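Accueil atelier | Cahiers | Matériel | Recettes d'entretien | Contact

Cahier de l'atelier cuisine – mars, suite

Local de Rebelo, côté plaques. Repris à 11 h.

Reste à faire depuis la dernière entrée : nettoyer les joints derrière les plaques, traiter les ustensiles en bois, décider si on garde l'accrochage au mur ou si tout repart dans les tiroirs.

Joints d'abord. J'ai dilué le nettoyant Inska comme la dernière fois, 500 ml pour le seau, brosse souple uniquement. La brosse dure avait laissé un voile mat sur les carreaux du local Gretinik et on ne l'a jamais rattrapé. Ici le carrelage est brillant, donc prudence. Trois passages derrière les plaques, un seul ailleurs. Le gras se loge surtout dans les joints horizontaux, à hauteur de casserole. Ceux du haut étaient presque propres, un coup d'éponge a suffi. Rincé à l'eau claire, essuyé au chiffon sec de haut en bas.

Au passage : la teinte du joint, gris foncé, est une bonne chose pour un mur de cuisson. Au local Gretinik on avait mis du blanc et il faut y revenir tous les mois. À noter pour la prochaine commande chez Istudska.

Bois ensuite. Ponçage léger au grain fin de la spatule et de la cuillère, dans le sens du fil, en insistant sur le bord du cuilleron où la fibre se relève. Pas d'huile pour l'instant. La dernière couche d'huile avait collé pendant des semaines et pris la poussière de farine. Je préfère laisser le bois nu et voir comment il vieillit jusqu'à l'été.

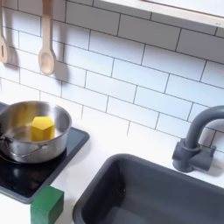

Mur des plaques, ustensiles en bois accrochés, casserole inox sur la plaque.

Accrochage : on le garde. À l'usage c'est plus rapide que le tiroir, et le bois sèche mieux à l'air. Par contre la hauteur est à revoir. Avec la petite casserole tout va bien, mais avec le grand faitout la vapeur monte droit sur les cuilères (mêmes traces qu'en hiver sur les manches). Deux possibilités :

– décaler les crochets vers la droite, il y a de la place sur le carrelage ;
– ne rien percer et n'utiliser que la plaque de devant pour les longues cuissons.

Je penche pour la première. Percer dans le joint, pas dans le carreau, foret carbure, sans percussion. Vérifier avant que rien ne passe dans le mur, le plan électrique est dans la chemise bleue.

Étagère en bois clair : dessous dépoussiéré. Ne rien poser de lourd au bout tant que les vis n'ont pas été resserrées. Clé dans la boîte du couloir.

Casserole : dégraissée à l'intérieur au bicarbonate, rincée deux fois. Le bord roulé retient l'eau, bien passer le torchon dessous avant de la ranger. Elle sert aux essais de sirop, merci de ne pas y faire cuire de riz.

Consommables : il reste un demi-bidon d'Inska, plus de papier abrasif fin. En racheter avant la prochaine séance, et prendre aussi des chiffons qui ne peluchent pas – ceux du dernier lot laissent des fibres partout sur les carreaux.

Prochaine fois : crochets, vis de l'étagère, joint silicone au ras du plan de travail à contrôler sur toute la longueur.

Atelier Rebelo – nous écrire via la page Contact – © Atelier Rebelo, tous droits réservés – Haut de page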